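How does a robot know what to pick up?

Quick one today, lots to get through. Say you want a pepper. You look, you see red, you reach. Done. Took you less than a second and you didn't even think about it.

A robot can't do that. Not without software, anyway. Software is the list of instructions that runs inside the computer, and a robot with no instructions is just a very heavy arm.

So where do we start? With looking.
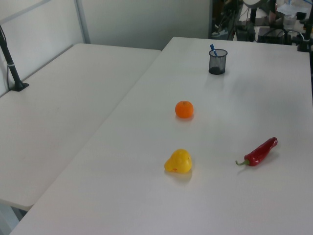

Words: Tamsin Mbeki
Checked by: Dexter Strickland
Jostholm Young Makers page, October 2018

Easy for you, a table like that. Orange tangerine, yellow pear shape, red chilli pepper, black pen holder. But the computer doesn't get "pear". It gets numbers. Thousands and thousands of tiny dots, and every dot has a number for how red, how green and how blue it is.

Step one: find the edges. Where do the numbers suddenly change? White, white, white, ORANGE. Aha. Something starts there.

Shadows are a pain. The table goes a bit darker next to the tangerine and the program might think the dark bit is part of the fruit. Wrong shape, wrong grab.

Mesh is worse! You can see through the sides of the pen holder, so is that dot the cup or what's behind it? Even good programs get in a muddle.

Step two: give it a name. This part is called Molefe (we name all our programs, dont ask). Molefe learned from 315 pictures of fruit and veg, each one labelled by a person. Very boring job. Now it makes a guess and says how sure it is. It can't tell a real pear from a toy one, by the way. It only knows what pears look like.

Step three: make a plan. Which way is the pepper pointing? It's lying on its side, long and thin, so the best grab is across the middle. Grab it end to end and it could ping off across the room. A tangerine is round so nearly any side will do.

Then the path. The planning program is called Alico, and it tries about 300 different routes in its head before the arm moves at all. Any route that bumps the pen holder gets thrown away. So does any route that hits the black pole.

Step four: go. Slowly. And keep looking, becuase things roll.

TRY IT AT HOME
Put 8 things on a table. Blindfold a friend. Now you are the software: guide their hand to one thing using only "left", "right", "forward", "back", "down" and "grab". No saying "nearly"! Robots don't know what nearly means.

Next time: how Alico knows when to stop squeezing.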